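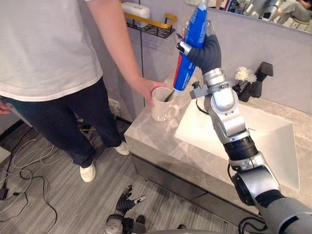

Moving day for the price list

Werninport, Nov 6, 2020

Seven in the morning, second floor, the blinds still down. Nhyira Asante has two laptops open and a third one borrowed from accounts. On the left, the old ordering system. On the right, the new one. In between, a spreadsheet with 3,678 rows, and every row is a part somebody might want to buy before lunch.

Filby sells pump fittings. Valves, seals, couplings, the odd custom flange. Has done for decades, mostly by phone, then by fax, then through a web shop that talked to the back office once a night if it felt like it. Order at noon, the warehouse hears about it tomorrow. Fine in the old days. Not so fine once customers started asking why the site said "in stock" for things that had gone out the door that morning.

So, Doto. That's the integration layer they picked in June, after a trial that ran long. It sits between the shop and the back-end and passes things along: prices, stock levels, customer terms. The sales pitch was longer than that. Asante's version is shorter.

"It's a post office," she says, not looking up. "I just need it to stop losing letters."

The letters, this week, are discounts. Filby has 153 customers on special terms, and the old system kept those terms in a notes field. Free text. Some say "10 off." Some say "10% off seals only see Mike." Mike left. One just says "usual." Doto wants a number, a date range and a product group, and it rejects anything else with an error code that sends you to a help page that sends you to a different help page.

She went through them by hand. Evenings mostly. Phoned the ones she couldn't work out and asked them what they thought they were paying, which got some creative answers.

Then there's the Sulemana job. Sulemana is the reporting tool the finance people use, and it reads straight from the old database tables. No service, no interface, just reaches in and grabs. Change a column name and the month-end report goes blank. The plan was to repoint it at Doto over the summer. Summer went. The plan now is to keep the old tables alive, read only, and copy into them every hour. Ugly. She knows it's ugly. Finance gets its report.

By nine the calls start. A customer can log in but sees no prices. Another sees prices, all of them zero, and would like to place a large order please. Same cause both times: a currency field that came across empty. She fixes it in the mapping, reruns the load, waits. The progress bar sticks at the same place it stuck on Wednesday and then it goes.

Lunch is a sandwich at teh desk.

In the warehouse the mood is different. They've got handhelds that show orders as they land, and the first live one came through mid-morning, 3 couplings and a box of seals, going out on the afternoon van. People came over to look at the screen. Somebody printed the order anyway and pinned it up.

What would she do diferently? Clean the data first. Start with the discounts, not leave them for the last month. Get finance in the room earlier. And pick a launch day that isn't a Friday, though sales wanted it live before the weekend and sales got their way.

At four she closes the borrowed laptop and takes it back to accounts. The old system stays up on the left. She's got one customer still to reach, the "usual" one, and he's not picking up.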